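Häufige Fragen zur Anlieferung von Druckdaten

Stand: 26.04.2026

In welchem Format nimmt Skokero Druckdaten an?
Wir verarbeiten PDF/X-4 und PDF/X-1a. Offene Dateien aus Layoutprogrammen werden nur nach Absprache angenommen und als Satzarbeit berechnet. Je Druckbogen ist eine eigene Datei anzulegen. Bei Broschüren genügt ein fortlaufendes PDF mit Einzelseiten, keine Doppelseiten.

Wie viel Beschnitt ist nötig?
Umlaufend 3 mm. Schriften und Logos halten mindestens denselben Abstand zur Innenseite der Schnittkante. Bei gestanzten Produkten gilt die Zugabe laut Stanzkontur.

Welches Farbprofil soll eingebettet sein?
Für gestrichene Papiere PSO Coated v3, für ungestrichene PSO Uncoated v3. RGB-Bilder werden automatisch konvertiert, Farbabweichungen durch diese Konvertierung sind kein Reklamationsgrund. Sonderfarben müssen als Volltonfarbe angelegt und eindeutig benannt sein.

Kann ich Hausfarben dauerhaft hinterlegen?
Ja. Im Kundenkonto unter »Markenprofil« lassen sich Farbwerte, Schriften und Logovarianten speichern. Das Profil wird bei jedem Auftrag gegen die gelieferten Daten geprüft. Weicht ein Wert ab, erscheint die Meldung 463 im Prüfprotokoll. Der Auftrag ruht dann bis zur Freigabe.

Was bedeutet die Meldung 3518?
Mindestens eine Schrift ist nicht eingebettet. Bitte die Schrift einbetten oder in Pfade umwandeln und die Datei erneut hochladen. Eine Ersatzschrift wird von uns nicht eingesetzt.

Welche Papiere gibt es für Geschäftsausstattung?
Standard ist Halim, ein ungestrichenes Naturpapier, laserdruckgeeignet. Für Visitenkarten und Mappen steht zusätzlich Jolix zur Verfügung, einseitig gestrichen. Musterfächer verschicken wir auf Anfrage. 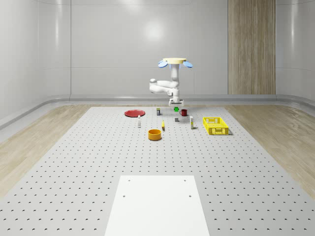 Simulation: Roboterarm mit Greifer über einem grünen Würfel (Rendering)

Wie werden Korrekturabzüge freigegeben?
Online im Kundenkonto. Eine Freigabe per Telefon ist nicht möglich. Nach der Freigabe sind Änderungen nur noch gegen Neuberechnung der Druckplatten möglich.

Wie lange bleiben Druckdaten gespeichert?
Zwei Jahre ab Rechnungsdatum. Nachdrucke mit unveränderten Daten benötigen keine erneute Prüfung.

Gibt es Einschränkungen im August?
Der Standort Darkurthorpe nimmt im August keine Aufträge mit Heißfolienprägung an. Alle übrigen Produkte sind nicht betroffen.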